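Grevton 1139 Dew Heater Strip and Controller

Home / Observing accessories / Dew control / Grevton 1139

Product code: 1139-S
Availability: in stock at Haddad, ships from the Prenus warehouse
Page last revised: November 17, 2021

Overview

The Grevton 1139 is a low-voltage heater strip with a separate two-channel controller. It keeps the front element of a telescope, finder or camera lens slightly above the dew point of the surrounding air. It is intended for visual observing, wide-field photography and long unattended exposures, including lunar eclipses and all-night star trail sequences.

Dew forms when a glass surface radiates heat to a clear sky and cools below the dew point. Corrector plates on catadioptric telescopes are affected first, followed by refractor objectives and camera lenses pointed near the zenith. Primary mirrors at the bottom of a closed tube are seldom affected. A passive dew shield delays the onset of condensation and should be fitted in all cases. The heater strip is used in addition to the shield.

Strip construction

The heating element is a flat resistive ribbon stitched between two layers of woven fabric. The outer layer is padded to limit heat loss to the air. The inner layer is thin and sits directly against the tube or lens barrel. A hook-and-loop tab closes the strip and allows it to be tightened over a range of diameters. The lead exits at one end and finishes in a moulded plug with a strain relief.

The strip should go around the tube immediately behind the lens cell or corrector, with the dew shield fitted over it. On a camera lens, place it as far forward as possible without covering the focus ring. If the focus ring is at the very front, set focus first, then fit the strip and check focus again once the barrel has reached a stable temperature.

Controller

The controller has 2 independent output channels. Each channel is regulated by pulse width modulation and set with a rotary dial marked in 5 steps. Step 1 suits most dry inland nights. Steps 2 and 3 suit coastal sites and river valleys. The upper two steps are provided for clearing a surface that has already dewed over and should not be left on during imaging, as excess heat produces tube currents and softens star images at high magnification.

A single indicator beside each dial shows that the channel is drawing current. The indicator is deep red and can be switched off from the underside of the case. There is no audible alarm and no wireless connection.

Specifications

Supply voltage: 12 V DC
Output channels: 2
Dial positions: 5, plus off
Strip closure: hook and loop
Controller case: moulded plastic, grey
Operating position: any, vents not covered
Strip lead: fixed
Supply lead: detachable
Warm-up allowance before use: 30 minutes

In the package

Heater strip
Two-channel controller
Supply lead
Spare fuse
Printed instruction sheet

The power source is not included. Any regulated 12 V supply or sealed battery with adequate capacity can be used. Battery capacity falls in cold weather, and this should be allowed for when planning a January session in Canada or at altitude. A battery shared with a motorized mount should be checked under full load before the first night out.

Compatibility

The controller accepts Grevton strips of the current series and Coketti strips with the same plug. Older Coketti strips have a different connector and require an adapter, sold separately. Two strips may be run from one channel with a splitter if their combined draw stays within the rating printed on the case. Strips from other makers have not been tested.

The strip is not suitable for bare optical surfaces, eyepiece barrels with rubber armour that cannot be moved, or any tube with a loose inner lining. It should not be folded across the element or fastened with wire.

Testing before use

A bench test in daylight is recommended before the equipment is taken to a dark site. Lay the strip flat on a hard, heat-tolerant surface, connect it to channel 1 and select step 3. The inner face should become evenly warm along its length. Repeat with channel 2. If one section stays cold, disconnect the supply and contact Haddad for a replacement. Do not run the strip while it is coiled, covered, or resting on upholstery or carpet.

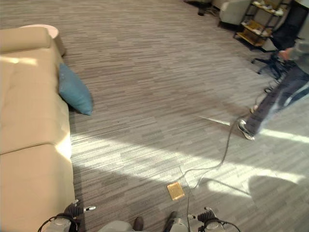
Beige sofa and round side table on a streaked grey and brown carpet.

Care and storage

Disconnect the supply at the end of the session and let the strip dry completely before packing it away. Moisture trapped in the fabric will corrode the plug contacts over time. Store the strip in a loose roll, inner face inward. Surface dirt can be removed with a damp cloth. The strip is not machine washable, and solvents will damage the adhesive at the lead exit.

Inspect the lead for cuts each season. The fuse is reached through the cap beside the supply socket and must be replaced with one of the same rating.

Returns

Unused items may be returned to Haddad within 30 days in the original packaging. Items returned with a fault are tested at Prenus before a replacement is sent. Damage from reversed polarity or an incorrect fuse is not covered.

Related items

Coketti plug adapter
Two-way splitter lead
Flexible dew shield
Grevton controller mounting bracket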